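**Wasenlow navigation kit, review thread.** March 30, 2024

1/ We've had the Wasenlow outdoor navigation kit on our wheeled base for a fortnight. It's a camera, a compute box, a wheel encoder set and a licence for their path software. Price as supplied: 2,210 euros before tax.

2/ Fitting is four bolts and one loom. The loom is too short for any base with the battery at the rear. We made an extension. Tomlow sell one, but it was out of stock.

3/ Calibration uses a printed board and takes two people if you want it done before lunch. The manual gives the board size in one place and a different size in another. The one in the appendix is correct.

4/ Straight-line test: 100 m on paving, no satellite fix, encoders and camera only. Sideways drift at the end was 67 mm. Same run with the camera input switched off: 177 mm.

5/ Slab joints are the awkward part. The software can take a long seam for a lane edge and try to hold station beside it. There's a setting for this, "seam weight". Default is far too high for paving. We halved it, then halved it again.

6/ Kerbs are handled well. It keeps a set gap and doesn't hunt. Grass next to paving is also fine in daylight. Dusk not tested yet.

7/ Compared with the Rusnák unit we ran last September: the Wasenlow box starts faster and its logs are plain text. Rusnák has the better mounting plate and a connector you can undo with gloves on.

8/ Forward view on the plaza route, seam weight at its final value: 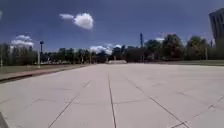 *Wasenlow kit, plaza route. Long centre joint ahead, kerb and grass to the left.*

9/ On wide paving like this there's little close by for the camera to hold on to. Tree lines and masts help with heading, much less with distance. Leave the encoders on.

10/ Support: two tickets, both answered the next working day. One fix came as a patch, the other as "please wait for the next release".

11/ We're keeping it. Next is the Birine site, which has gravel and a ramp – I expect the encoders to be the weak point there. Config file on request.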